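Tarkance Replacement Parts - Frequently Asked Questions

Are gears and washers sold separately?
Yes. Spur gears and flat washers are listed individually under their own part numbers. Order quantities are limited to 200 pieces per part.

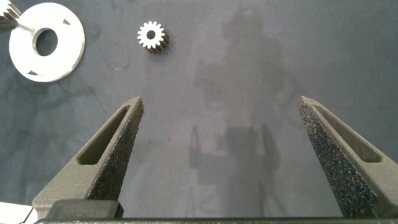
Customers who are unsure of a size should count the teeth on the old gear and measure the bore before ordering.

May opened parts be returned?
Returns are accepted within 37 days - please enclose the packing slip.

Who handles trade accounts?
Please write to Shiyu Deng, Parts Office.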